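Ticket: Scuffs and gray streaks in pale shelf bins, Furukawa shelving
Status: Resolved (one bin still being watched)
Opened by: Abelardo Huanca, Pledulley stockroom
Opened: 19 October 2020

Problem as reported

We switched the small-parts shelves over to the cream-white plastic bins, and I love them. You can find a 2 mm washer in one without your glasses on! The old dark bins swallowed everything. The trouble is that the light color shows every mark, and a few of the bins have picked up gray lines on the floor and up the back wall. I wiped the worst one with a damp cloth and nothing moved. Before I go at it with something stronger I'd like to know what's safe on this plastic, and whether I'm looking at dirt or at damage.

Reply 1, Boton help desk

Great question, and thanks for stopping at the damp cloth. Could you tell us what was stored in it, what it sat next to, and whether you feel anything when you drag a fingernail across the lines? Please don't use the green scouring pads. They take the shine off and the dull patch will grab dirt forever after.

Reply 2, Abelardo

Hex bolts mostly, and before that a box of short steel brackets that somebody tipped straight in. Fingernail test: most of the lines are smooth. A couple have a tiny edge to them, you can just feel it catch. The rim and the front lip feel fine all the way along.

The lip looks a bit yellower than the inside, too. Is that a stain? It's even all over, so I wasn't sure whether to worry.

The marks that bother me most are the short dark dashes running in a slanted line at the left, down toward the low part of the floor. Then there's a faint streak on the back wall toward the right, and a soft smudge near where the floor meets the lip. 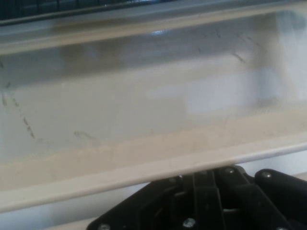

What we tried, in order

1. Warm water and dish soap, soft cloth, two minutes of light rubbing. Took off a general film I hadn't even noticed, so the floor of the bin came up brighter. Smudge by the lip went lighter. Dashes unchanged.

2. Plain white pencil eraser, on Boton's suggestion. This was the fun one! The streak on the back wall came away in a few strokes, and so did what was left of the smudge. Roughly half the dashes faded. Brush the crumbs out before you go on or they roll up into the corners.

3. Baking soda mixed with a little water to a paste, rubbed with a fingertip along the line and then rinsed. Most of the remaining dashes went. I did a test patch on the underside first and saw no change in the shine.

4. Melamine sponge, very light, only on the last stubborn marks. Got one more. I stopped there, as the spot was starting to look flatter than the plastic next to it.

5. For anyone who has wet sandpaper in the drawer: I had 400 and 1,000 grit ready and Boton talked me out of both. Good call.

Reply 3, Boton help desk

Wonderful result. The marks that lifted were metal rubbed off onto the plastic, the same thing a spoon does to a white mug. The ones with an edge you can feel are real scratches with a bit of gray packed in the bottom. Soap will keep them pale but they won't go away, and the bin is perfectly good to use.

On the yellowish lip: if the color is even, leave it alone. Handled edges and light can both warm up a pale plastic, and scrubbing won't bring it back. Check it again in November against a bin that's been kept in a closed cupboard.

To keep new marks off, put a thin liner in any bin that holds loose steel, and lower brackets in by hand. The Skukthorpe site cuts theirs from ordinary drawer liner and gets 16 from a roll.

Closing note, Abelardo

Liners are in. Did the rest of the row with soap and the eraser on my lunch break and they look terrific, I keep walking past to admire them. Two scratches left in the first bin and I can live with that. Leaving the yellow lip open as a watch item. Also found three washers I'd been missing, all in the bottom of the old dark bins.

Last updated: by Abelardo Huanca, status changed to Resolved

Related tickets
Label holders won't stay on the front lip
Liner curling up at the corners
Sticker glue left on shelf bins
Bins sliding forward on the Furukawa shelving
Which bins can be stacked when full?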